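12 shares
3 comments

HANDS WANTED for September, shared workshop build, Jesmont

Quick post, will tidy up later. We need people who can sit on a low chair, hold a pair of grippers and do bathroom chores over and over without going nuts. Paid. No robotics background needed, steady hands are.

The project is called Nultex. Home-built cleaning robot, two arms, meant for bathrooms. Started in Edvin Ljungberg's garage, now lives in the shared workshop on Alanbridge Road. Arms mostly done. Base half done. What we don't have is enough demonstrations, meaning a person doing the job with the handheld grippers so the arms have something to learn from. Target is 700 good ones before the first full test. We are a long way off.
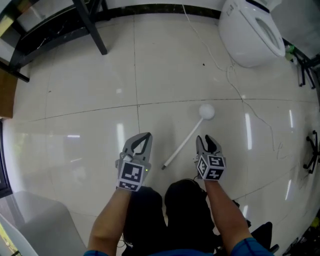
What you'd be doing: picking up, passing hand to hand, reaching, putting down. Then again from a different spot. Long tools, short tools, cloths, bottles. Some of it on the floor, some of it at the tub or the sink. You'll get a list at the start of each session and somebody next to you to reset things. Sessions run 3 hours with a proper break, start 9 am or 1 pm, your pick. Pay is 40 dollars a session plus lunch if you stay for both.

Grippers take a bit of getting used to. First session is practice only and still paid. Slow is fine, slow is better than jerky. If you drop something leave it, say "drop" out loud and we mark it.

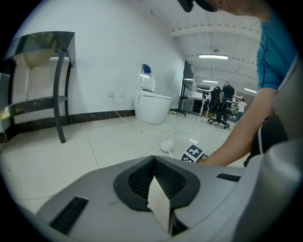
Who we're after:
- adults, 18 and up
- OK with sitting, leaning and getting down on a hard floor
- left handers very welcome, we have almost none
- no wrist or shoulder trouble, please be straight with us about this, it adds up by the end of teh session
- can commit to 4 sessions minimum

Not needed: coding, soldering, your own tools. If you do solder, tell Stellan Hägglund, he has a wiring job on the base he would love to hand off (unpaid, but he'll teach you the controller side).

Clothes: short sleeves or sleeves that push up and stay up. Closed shoes. No rings or bracelets. Your hands and forearms get recorded, voices too. You sign a form for that on day one, read it first, ask for a copy.

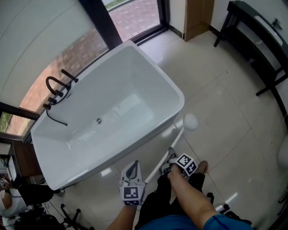
At the tub with the long rod, both grippers in hand.

Places: 12 for this round. If we fill up we'll keep a list, poeple do drop out. Parking behind the Nyberg building, use the side door, the front one sticks.

To sign up leave your name and phone on the sheet by the workshop entrance or comment under this post. Say morning or afternoon and which hand you write with. Edvin calls everyone back himself, usually after 6 pm, so pick up if it's a number you don't know.

Comments (3)
Share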